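## The tin train shelf

I promised last month I'd stop buying railroad stuff until the shelf in the den was finished, and I lasted until the Mostholm swap meet. It opened at 7 in the morning and I was in line with a thermos (and a list, which I ignored).

The thing I came home with is a Parka clockwork switcher, the short one with the tall cab, number 71 on the side. If you collect Parka you already know there are two versions of this engine, and people argue about them constantly. The early ones have tabs folded flat under the running board. The later ones have the tabs twisted a quarter turn, and they tend to rattle. Mine has twisted tabs and it rattles like a drawer full of spoons - I love it anyway.

I paid $158, boxed, with the key. The box is rough. One end flap is gone and somebody taped the other one back on, probably decades ago, and that tape is never coming off. But the stock number, 3473, is still easy to read on the lid, and that's what I wanted, as the later stock numbers were on boxes with the plain blue label and this one has the picture of the bridge.
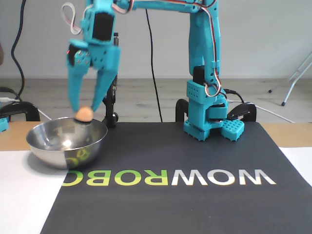
Anyway, the spring. I wrote to Leonidas Raptis, who some of you will remember from his talk on Alexiou couplers, and he told me not to wind it more than four turns until I'd cleaned out the old grease. Good advice! I had already wound it six. No harm done as far as I can tell, but I let it down slowly with my thumb on the wheels and then went looking for cotton swabs.

The old grease was the color of maple syrup and about as thick. It took me two evenings with mineral spirits, and I kept every drop well away from the litho, because Parka's red comes off if you so much as look at it wrong. Then one tiny dab of light oil on each pivot and nothing on the spring itself. She now does three full laps of my Golinia oval before she gives up, usually on the curve by the radiator.

I'm still missing the tender. Jinlong Zheng has one in green, and mine would need to be black, so we've been going back and forth over whether the green was ever sold with this engine. He says yes, in the last catalog. I've only got the January supplement and it doesn't show a tender at all. If anybody has that last catalog, a scan of the page would settle it.

Also up for trade: 40 pieces of Golinia straight track, light rust, all pins present. I'd take curves for them, or a decent signal.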